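Zamfira Stanciu
Sunday, March 10, 2024

Sorting Paper at Home: notes for session 2

These notes go with the second evening of the course. If you missed the first, the short version is that we talked about where paper comes into a house and I argued that most of the advice on the subject is written by people who sell boxes. I'll be arguing much the same tonight, with more attention to the small, awkward stuff: greeting cards, gift envelopes, invitations, notes from children, the leftover stationery that lives in a drawer until the drawer won't shut.

Reading for tonight was the Ásgeirsdóttir handout on household papers (the stapled one, grey cover). I asked you to read it with a pencil and put a question mark beside anything that sounded like a fact but came without a source. I found eleven on the first two pages.

1. What the handout claims

Ásgeirsdóttir's main claim is that every paper in a home has a "natural place", and that a tidy home is one where each paper has been returned to it. This is a pleasant idea and I don't believe it. A gas bill doesn't have a natural place. It has a place where you put it last time, if you can remember, and a place where your partner would have put it, and the two are often different.

The second claim is that you should handle each sheet once. You've all heard this one. Try it with a wedding invitation. You open it, you check the date, you reply, you go back for the address, you go back again for the parking. That's five handlings for one card and none of them was a failure of character. What the rule may be good for is junk mail, which should go from the door to the recycling without a stop on the counter.

The third claim is that a household can cut its paper to a single 450-sheet box. I'd like to know whose household. She gives no ages, no number of people, and doesn't say whether any of them run a business from the dining table. Treat the number as decoration.

2. Cards and envelopes as a category

Most sorting schemes put cards under "sentimental" and leave it there. That label covers too much. In the kitchen-drawer exercise last September, the class brought in whatever cards and envelopes they had at home and we laid them all out. Khoa Nghiêm did the tally and got to 1,763 pieces, which surprised everyone except Khoa. We then sorted them four ways, and the headings that held up were these:

Unused. Blank cards, new envelopes, packets of red envelopes bought before the New Year and not all filled.

Waiting. Written or filled, and not yet given or posted.

Received and kept on purpose. Somebody chose to keep it and can say why.

Received and simply still here. The largest pile by a good margin.

Notice that the first two piles are supplies and errands. They have nothing to do with memory, and when they get stored with the keepsakes you end up buying a new packet every year while last year's sits under your grandmother's letters. I've done this more than once.

The red envelopes caused a useful argument. Some people in the group felt that an empty one which had come from a parent or an aunt should be kept. Others reuse theirs if the design is plain enough and the name was never written on. Others said the money was the gift and the envelope goes out with the wrapping paper. I'm not going to rule on that and you should be wary of any tidying book that does. The practical point is that an unused envelope and a received one look identical in a drawer, so if the difference matters to you, they need to be apart.

3. Containers, and the case against buying them

The Dralton drawer system gets recommended in a lot of magazines. It may be perfectly good. But look at how it's recommended: a photograph of somebody's finished drawer, a list of part names, and no word on what the drawer looked like six months later. A photograph taken on the day of tidying is evidence of one day's tidying.

The Hikero folding file has the same trouble, plus tabs. Tabs ask you to decide on your categories before you've sorted anything, and I think that's backwards. Two people in the last group bought one, filled in the tabs on the first night, and had stopped using it before the course was over. Two people is a small sample and I wouldn't hang a rule on it, but I also haven't met the happy customer.

What I suggest is dull. Use a plain open bin you already own, with sides lower than the tallest thing you'll put in it. Stand the cards and envelopes up against one wall, and put the one you'd want to find first at the front. Leave the rest of the floor of the bin alone for a fortnight and see what tries to move in.

Objections I've heard to standing paper upright:

"It slumps." It does, if there are only a few pieces and the bin is wide. A slight lean is fine. A full slide means the bin is too big for the job, or you need something behind the stack.

"Thin ones vanish behind thick ones." True. Put the pale, thin envelopes at the back only if you're content to see nothing of them but an edge. For spares, that's usually enough.

"The foil rubs." Possibly. I've seen scuffed foil on envelopes stored flat as well, so I'm not convinced standing is the culprit.

"Dust." Yes. An open bin collects dust. Whether that bothers you depends on how long the paper stays in it, and the unused and waiting piles shouldn't be there for years.
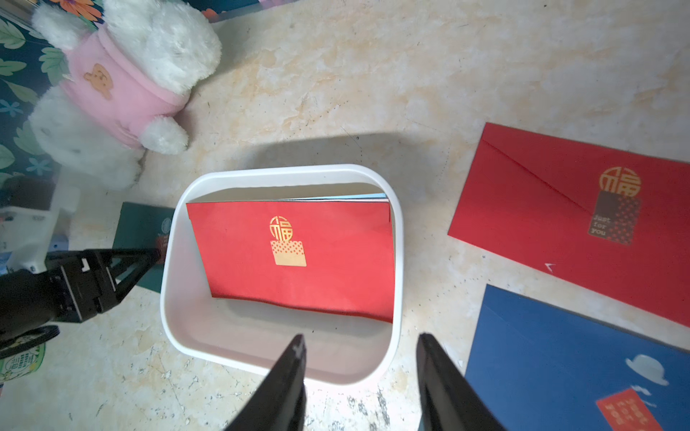
Fig. 1. Red envelope with gold 福, upright in a white plastic bin; light blue and white cards or envelopes behind.

A few remarks on Fig. 1. The bright envelope at the front is easy to spot, and that's most of what you can say for the arrangement with any confidence. It doesn't tell you whether the envelope is a spare or a keepsake, and neither would your own bin if you came back to it in a year. If you're relying on colour alone, be honest about what the colour means. "Red at the front" is a way to find red. A slip of paper with one word on it, SPARE or KEEP, would do more work.

The white, round-cornered bin is a type I like, mainly for being dull. There's room on the floor in front of the envelope, and I'd expect most of us to fill that with batteries inside a week.

4. How long does it take?

The Reltstead method promises a full paper sort in one weekend, based on a household of 1,000 items. Work it out for yourself before you believe it. If each item takes thirty seconds, that's a bit over eight hours, with no meals and no reading of old letters. Thirty seconds is generous for an envelope and hopeless for a letter from someone who has died. My own view is that the supplies take an evening and the keepsakes take as long as they take, and they shouldn't be attempted on the same day.

5. For next time

Bring one bin, tray or shallow box from home. Please don't buy one.

Bring your unused cards and envelopes only. Leave the received ones where they are, even if you're itching to start.

Write down, before you sort, how many unused cards you think you own. Then count. We'll compare the two numbers at the start of the session, and Khoa has offered to keep the sheet again.

Read the last four pages of the grey handout, the part on labels. She recommends a colour code with nine colours. Pencil ready.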